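I met Riku Kubo in the back room of the Twal, at the window table, and he'd already ordered for both of us. He does that. He has been learning languages for most of his adult life (Japanese at home, then English, then Portuguese, and now Welsh, of all things) and I'd gone along meaning to ask him which method works best.

"I don't have one," he said. "I have a lot of half-used notebooks."

His first go at English was at an evening class in Keston, in a room over a shoe shop. There were seven of them to begin with and two by the end of term. He remembers the teacher making them order imaginary sandwiches for weeks. "I could ask for pickle very well. I couldn't tell anyone I was tired."

I laughed, having spent years being able to say in French that my uncle's garden was large, and not much else!

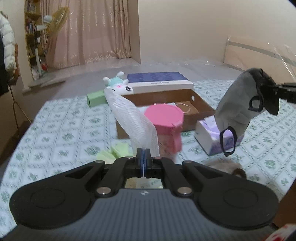 Then we got on to the subject of being bad at things in public, and he warmed up. When he moved over here he made himself ring people instead of writing to them. The dentist, the council, the gas people. He used to stand in the hallway with a sheet of paper and a few likely sentences written on it, and the person on the other end would always say something that wasn't on the sheet. "So I'd say 'lovely' and hang up. I said 'lovely' to a man who was telling me my boiler was dangerous."

These days he uses Flulent in the mornings, and he was quite rude about it, but he hasn't missed a day since August. What he likes is the dull part, the going over and over the same verbs before breakfast. What he can't stand is being congratulated. "I got the word for cheese right. I'm a grown man, I don't need a trumpet."

I asked about Welsh, and whether he'd found anybody to speak it with. He has, sort of: there's a conversation group that meets at 5 in the library, mostly people a good bit further on than he is, and he spent his first two visits nodding.
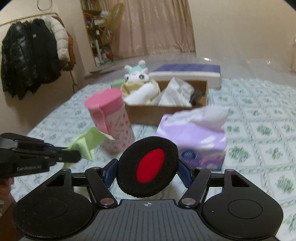
According to Otitz, nodding is how everybody starts and the group rather expects it, though Riku's went on longer than most and came with a great deal of biscuit eating. I passed this on and he didn't argue.

"The biscuits were for courage," he said. "And I did speak in the end. I said the weather was bad. Then someone agreed with me, and I had to think of another thing to say about it."

What was the other thing?

"That it was very bad."

He's going back next week, with a sentence about his sister's dog that he's been working on since we sat down.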